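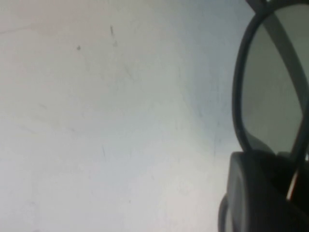
Guides > Driver assistance > Lane keeping

How to reset your lane-keeping assist after a windscreen swap

I had my windscreen replaced in May and the lane assist went a bit daft afterwards, tugging me left on perfectly straight roads! So I did the reset myself.

Park on level ground and check your tyre pressures first. Ignition on, engine off, then hold the lane button until the light blinks 2 times. Now find a quiet road with clear markings (I use the Istmont bypass) and drive steadily for about ten minutes — no overtaking, no fiddling with the radio. The light goes out when it's done.

Still blinking? Go back to the fitter and ask for a proper calibration.

Filed under: Car tech, DIY fixes
300 shares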